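# Lovlow Fits Out Brick Hall With Long-Span Metal Shelving

February 28, 2023

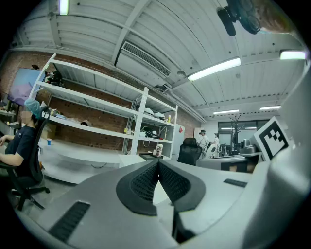

*White metal shelving against the brick wall at Lovlow, with office seating in the same room.*

Lovlow has finished moving its equipment store into the former Stolurari thread works, where white metal shelving now runs in front of an exposed brick wall. The store and the workstations share one floor. Under the previous layout, equipment was kept in a separate building and carried across a yard to be used.

The lease covers 538 square meters. Work on the room began in November with the floor, followed by power and data cabling, and the shelving went in last. Ludivine Bailly, who managed the fit-out, said the order was set by the floor finish, which had to cure before any point load was placed on it.

The shelving was supplied by Zundik. It uses perforated uprights, so board height can be changed without drilling, and long horizontal boards that carry cases and cable bundles lengthwise. A longer bay and a shorter bay stand side by side, separated by an upright. Bailly said the short bay was chosen to stop the run before a service panel that the landlord requires to stay reachable.

"We looked at closed cabinets first," she said. "They cost more, and people left the doors open anyway. On open boards you see what has been taken."

Nothing is fixed to the brick. The wall is part of the original works and the lease does not allow anchors in the masonry or in the mortar joints. Stability depends on leveling feet, cross-bracing and a load plan that puts the heaviest items on the lowest boards. Zundik's installer checked the uprights for plumb after the first load and again 12 days later. One foot was adjusted at the second check.

The inventory transferred from the old store came to 1,282 entries. Each entry has a location code made up of bay, board and position. Small parts are kept in a locked room down the corridor and are not included in that count. Anouk Verschueren, who keeps the inventory, said the codes were assigned before the move and about a third had to be changed once the boards were in place, mostly for items longer than the drawings assumed.

Items returned at the end of a shift go back to the coded position. If the position is occupied, the item is placed at the left end of the middle shelf and logged as unsorted. Verschueren clears the unsorted log each morning. She said the log was long in the first week and has been short since.

Seating was replaced at the same time. The workstations have black office chairs with a tall backrest, a headrest and armrests, on casters. The chair order went to Ochoa, which also supplied replacement casters suited to hard floors. The floor itself is pale grey and has no carpet or matting, a choice made so that carts and chairs can cross it without a threshold.

Some points remain open. Cable routing at the workstations is temporary, and the desks there are still crowded with items that have no assigned place. Sound is another matter — the brick and the hard floor reflect it, and calls made at one desk carry to the next. Lovlow has asked for a quote on ceiling panels. Wall panels were ruled out for the same reason as wall anchors.

The budget for shelving, including delivery and both installer visits, was 3,000 euros. Bailly said the final invoice was within that amount. The chairs and the floor were charged to separate budgets, and she did not give figures for either.

A further bay may be ordered later this year. The uprights accept an extension on one side only, and that side now faces the route to the emergency exit, so the clear width will have to be measured again before an order is placed. Until then, large cases will stay in the yard building, which Lovlow is keeping on a monthly contract.

Staff requests for changes to board heights should go to Verschueren in writing, with the bay and board code. Boards are to be unloaded before they are moved, and the load plan posted by the corridor door is to be updated on the same day.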